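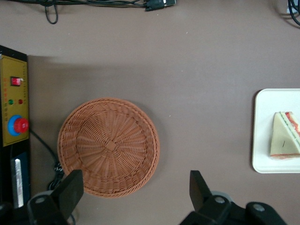

Figure 8.1. A shallow wicker basket and a sandwich on a white plate.

Chapter 8
Baskets, Trays and Stands: What the Container Says

Most books on food display will tell you that a basket "adds warmth" and that a clear stand "lifts sales." I have read a good many of them and I still don't know how either claim was tested. Students should start this chapter with the same doubt.

Take the basket first. It is round, woven and shallow, and people connect it with bread. Does that make a sandwich look fresher? Perhaps. In the Praneck class exercise, 46 students were asked to pick the fresher of two sandwiches, one in a basket and one on a plain plate. The basket won, but the same students had just sat through a lecture on baskets. I would not build a snack counter on that.
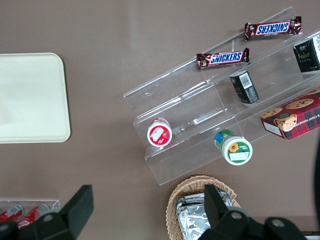

Stepped stands have a better case behind them. A riser brings the back row up to eye level, and a clear one lets the color of the counter show through. The trouble starts when the packages are different sizes. Candy bars lie flat, small boxes tip over, and a large cookie box can take up most of a step on its own. Sales catalogs — Soliman's is typical — show these stands filled with one product in neat rows. Few counters sell one product.

Trays get less attention than they should. A tray with a raised rim keeps bagged pastries together and can be carried off for refilling in one trip. It has no charm to speak of, and I count that in its favor.
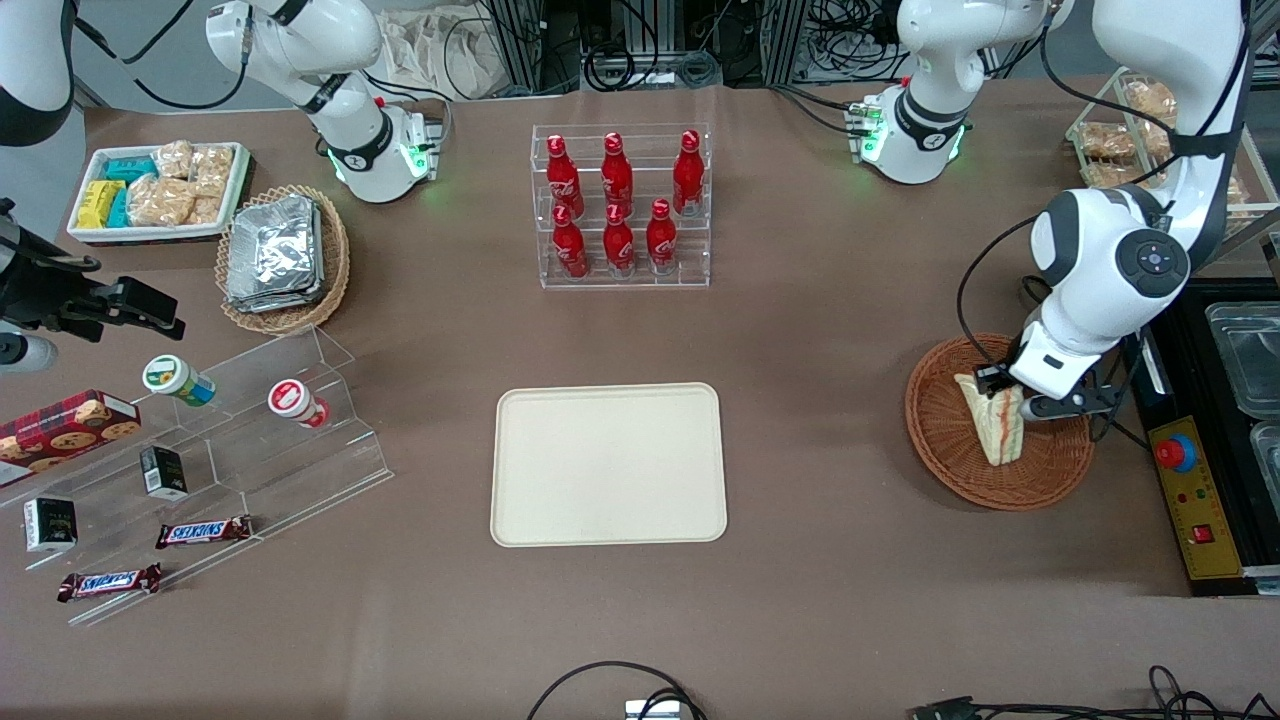

Parley, July

Karim Sqalli, who ran the Fiver snack counter for 14 years, sent me a letter from here disputing nearly all of the above. He puts wrapped sandwiches in the basket, bottles on a two-level rack at the back, and lets the tray take whatever is left. His customers, he writes, reach for the basket first. He kept no record of it. Read his letter in Section 8.2 before you try Exercise 6, and mark each claim he could have checked.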